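**Packing bench moving to hand-held grippers and recorded demonstrations – what changes for the packers?**

Posted by Grerkero_packing, May 13, 2019

I supervise the returns and repack area at a mid-sized warehouse. We handle pool toys, beach gear and small soft goods that come back from shops, get checked, and go into clear bags for resale. Until now all of it has been done by hand at ordinary benches.

Management has signed up to a program where the packers do part of their shift with a gripper in each hand instead of bare fingers. Everything is recorded, and the recordings are used to train an arm that is meant to take over the simplest items. The supplier is Lestell. The first station is running and we have three packers on it in rotation.

The target we were given is 200 usable recordings per item type before anything is trained. Our first item type is the swim rings, bagged one to a bag. The bags are the stiff clear kind with a bound edge, and they stand up on their own if you open them properly.
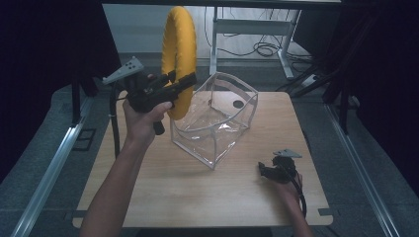
My questions are mostly about people and not about the machine:

- How do you set a fair work rate for someone using the grippers? By hand our rate on rings is 60 an hour. On the station it is far lower and it varies a lot between people.
- Does the recording time count as production, training or something else? Payroll wants a code.
- Who looks after the grippers? At the moment it is whoever notices a problem.
- What happens to the job afterwards? I have been asked this by every packer and I don't have an answer I would be happy to give twice.

We are not a union site but there is a consultation clause in our agreement. I have read the supplier's manual. It covers setup and calibration well and says nothing on any of the above.

Tags: packing, work rates, demonstration recording, rosters, maintenance

---

**Obadia Owino**

I ran the same kind of changeover at Pundwood, on a kitting line. Different product, same method. I will take your points in order.

*Work rate.* Do not set one during recording. We tried a reduced rate in the first month and it damaged the data. People hurried the approach, closed the jaws early, and dragged the item across the lip of the container. A person can recover from that without thinking. The recording keeps the drag and the recovery, and if you keep enough of those the arm learns to drag. We ended up discarding more than we kept in that month. Once the rate came off, the share of usable recordings went up and the daily total went up with it.

What you can measure is usable recordings per session, reported for the station as a whole. Do not report it per person. The differences between people are real but they are mostly due to hand size, reach and how long they have been on the tool. If you publish names you will get a queue of people who do not want to be rostered there.

Remove the station's hours from the area's rate as well. If three packers are off the benches for part of the day and the area target stays at 60 an hour per head, the remaining packers carry the difference. That was the source of most of the complaints at our site, and it took me too long to see it, as the complaints were all worded as complaints about the robot.

*Session length.* The hand does a different job on a trigger. Packers who had done years on the benches with no trouble reported a sore thumb base and forearm after long sessions. We settled on short sessions with a full change of task in between, and a bench task that uses an open hand. Check the cable run at the same time. If the cable pulls on the grip, the wrist holds against it all session. Ours was rerouted twice. Get the packers to pick the bench height, too. The right height for bare hands was too high once the length of the tool was added.

*Payroll code.* Production. I would argue hard for this. If it is coded as training, it can be cut when the training budget is cut, and in some agreements it changes what allowances apply. The packers are producing something the company is paying for. Ours was first coded as "other duties" and it took until December to get it changed and back-paid.

*Maintenance.* "Whoever notices" will not last. The pads on the fingers are a wear part. They are what touches the product, and when they go the grip changes, but it changes slowly and the operator adjusts without noticing. You then have early recordings with one grip and late recordings with another, all filed as the same task. Decide on a pad check at the start of each session and write down who did it.

Our check went on a half-page card:

1. Open the jaws over a clear bench and look at both pads from the tip side.
2. Look for lifted corners, loose threads and bare spots.
3. Close the jaws on nothing and confirm the pads meet along their full length.
4. Check the screws by hand. Do not tighten past snug. The blocks are plastic and the holes will strip.
5. If a pad fails, tag the gripper out and use the spare. Log the recording number it was pulled at.

Step 5 matters more than the others. We had 1,101 recordings on one item before anyone asked when the pads had last been changed, and there was no log to consult. We kept the set in the end but could not explain a drop in the results on it.
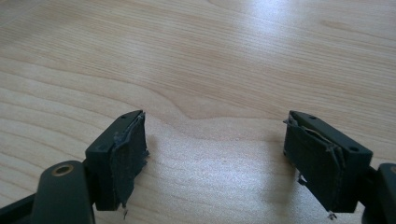
Loose fibre is a second problem if you are bagging for resale. A thread in a clear bag is a reject at most retailers, and in our case the inspector at the end of the line was finding it before the station did. Add a line to your inspection sheet for it, so that the finding gets back to the person who changes pads. Buy the pads in sets and change both sides together. A new pad opposite an old one will turn a round item in the jaws as they close, and your rings are round.

Give the pad job to a packer, with time on the roster for it. It is skilled work and it is close to the product. At Pundwood it became a half-grade above the bench rate. That was the first positive thing in the whole project from the floor's point of view.

*The job afterwards.* I can only report what we saw. The arm took the plainest items and did them slowly and steadily. It did not take mixed returns, anything with straps, or anything damaged. The number of people on the line stayed level for the period I was there, but the mix of work changed. The easy items had been the rest between hard ones, and when the easy items went, the line was hard items all day. Fatigue reports rose. We had not planned for it. If your rings are the item people are glad to see come down the bench, find that out now and build in breaks to replace them.

On what to say: tell them which items are planned for the arm, in what order, and what has not been decided. Put it in writing and date it. When it changes, reissue it. Your consultation clause almost certainly requires notice before a "significant change" or similar wording, and in my view the recording stage is already within it.

---

**Shaohua Qian**

I am on the other side of this. I was a packer at Rowbotham and I did recordings for most of a year, so this is from the bench.

Agree with nearly all of Obadia's post. I disagree on not reporting by person. I would have liked to see my own numbers, privately. We were told "some of yours were rejected" and never which ones or why. I kept making the same mistake for weeks, letting the item touch the bag edge on the way in, and I thought it was fine because it always went in. One printed sheet a week would have fixed that. Names off the noticeboard, yes. But give each person their own.

Other points:

Bags. Stiff clear bags slide on a smooth bench when you come at them from one side. By hand you hold the bag without thinking about it. With two grippers you have to choose whether the second one holds the bag or stays out of the way. Get the supplier to state which they want before you start. We had some people doing one and some the other, and half of it was thrown out. If they want the bag held, say where on the bag.

Glare. Clear plastic under bright lights is hard to judge from standing height. I could see the bag but not always the near edge of it. We got the lights shifted and it was much better. Ask the packers about it in the first week while the electrician is still booked.

Opening the bag. Ours arrived flat and had to be squared up by hand before each run. Count that time. It was not in the plan and it was longer than the recording itself for a beginner.

Floor. Keep the spare cables off it, or put them in a tray. You step back more than you expect to when you finish a run, and you are looking at the item and not at your feet.

Who sees the recordings. Ask this one early. Our camera took in hands and forearms and the floor behind. There was a packer with scars on her hands who did not want them filmed, and there was no process for saying so. She was moved back to the benches and lost the loading that came with the station. It should have been possible to opt out and not lose pay. Also ask how long they are kept and whether the supplier can use them for other customers. Ours could. It was in the contract and the floor had not been told.

For the last question, I am now the person who resets the cell and signs off new items, at the same site. Two others from my group went to dispatch by choice. One left, and the recording work was part of the reason. I would not promise your people anything, but I would train more than three. The ones who had done recordings were the only ones considered for the cell jobs later, and the first three had been picked because they were on shift that morning. That caused more bad feeling than the arm did.

---

**bench14**

We just put gaffer tape over the pads when they frayed. Lasted a few shifts. Supplier was not happy about it when they found out, so check first.

For payroll we used the normal packing code and never heard anything back.

---

**Grerkero_packing**

Thank you all. I have taken the station hours out of the area target as of this week's roster and asked Lestell for the retention terms in writing. The pad check card is going up with one change – we log the recording number at every check and not only when a pad fails.

Individual sheets will go to each packer in an envelope. I have put in for a fourth and fifth person to be trained and will update when I hear. The tape is noted, but we will be ordering pads.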